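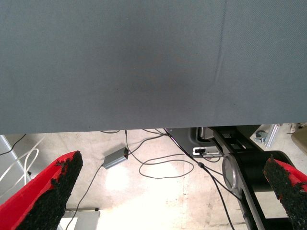
Mayhaw season is over and we made jelly! The fruit came in early this year, small and very red, and we had it washed and simmering the same day it was picked whenever we could manage it. Most of our trouble, and most of what we learned, was in the straining. Old cotton sheets let too much pulp through, so we went looking for a tighter weave, something as fine as the gray fabric at the top of this report, and it made a real difference to how clear the juice came out. It is slower. A full bag hung overnight and was still dripping when Baltasar opened up in the morning.

To: Celtitell Small Food Grants
From: Samah El-Sayed, Lobo Preserving Kitchen
Progress report, 6/5/19

What we have done since the last report

We put up 46 batches of mayhaw jelly. Every batch was cooked small, in a wide pot, and never doubled. Baltasar Vallejo tried doubling once in the first week and got a very nice pancake syrup, which we labeled as syrup and sold as syrup. After that we went back to single batches and stayed there.

Of the finished batches, 36 set the way we wanted, firm enough to hold an edge on the spoon but soft enough to spread on a biscuit without tearing it. The other ten were softer. The jars sealed fine, the taste is lovely, and they have gone to the cooking classes for glazes and salad dressing.

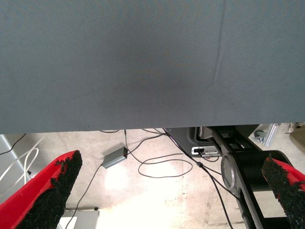

Gray woven fabric, with the red and black fingers of a gripper at the lower corners.

The steam juicer from Zenel arrived with a dented lid and was replaced without any fuss. We ran it side by side with the simmer-and-strain way for two weeks. The juicer is easier on the arms and leaves less to clean, but the juice was paler and a little thin in flavor. We are keeping it for grapes in September and doing mayhaws the old way. I know the proposal said the juicer would handle everything, so I wanted to put that change in writing.

Classes

The classes are my favorite part of this whole project. We had 17 people finish the spring course, start to finish, from sorting fruit to checking seals. Two of them had never used a stove for anything but eggs, and by the last session they were testing for the sheeting drip off the side of a cold spoon and arguing (in a friendly way) over whether it needed another minute.

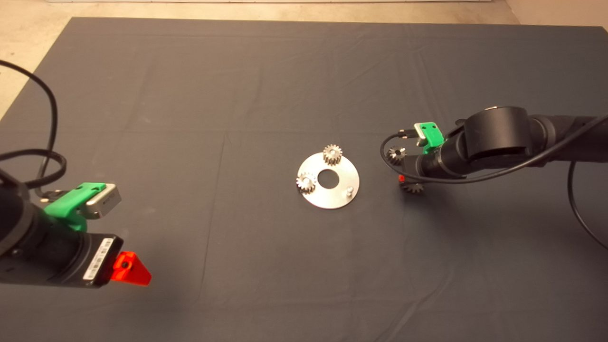 We changed the order of the lessons halfway through. Pectin used to come first, with a long talk, and people's eyes glazed over. Now we cook on the first night and talk about pectin when somebody asks why the fruit that was still a bit underripe set so much better. Somebody always asks. Samples of both go around the table with crackers, and then the talk takes ten minutes and everyone follows it.

The handout has been rewritten too. It now gives headspace, processing time and the adjustment for altitude on one page, in large type, so it can be taped to a cabinet door.

Money and supplies

Sugar came in under budget. Jars went over. Drorix raised the price on the half-pint case in the middle of the season, and we paid it, with the fruit already in the cooler. We covered the gap from the sugar line and from syrup sales, and we are not asking for more. The ledger and receipts are attached separately.

Lids were fine. We bought them early -- the one piece of planning I will brag about.

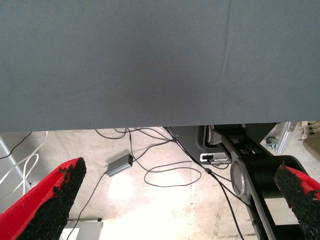

We also still need a better way to hang the bags. At present they go on a broom handle laid across two chair backs, with the bowls on the floor underneath on clean trays, and you have to walk around the whole thing to reach the sink. Baltasar has drawn up a simple rack with hooks that would sit over the counter. The lumber will come out of the equipment line unless you would like to see a quote first.

Coming up

Figs are next, then pears, then muscadines in September. Figs need added acid to be safe in the jar, so we are giving them a class of their own, with lemon juice measured from a bottle. I have already started the sign-up sheet and it is filling fast.

The next report will have the fig numbers and a photo of the rack, if it is built by then. We are setting aside a few jars of the mayhaw for your office. Please tell me if half-pints are all right or if you would like the bigger ones.

Samah El-Sayed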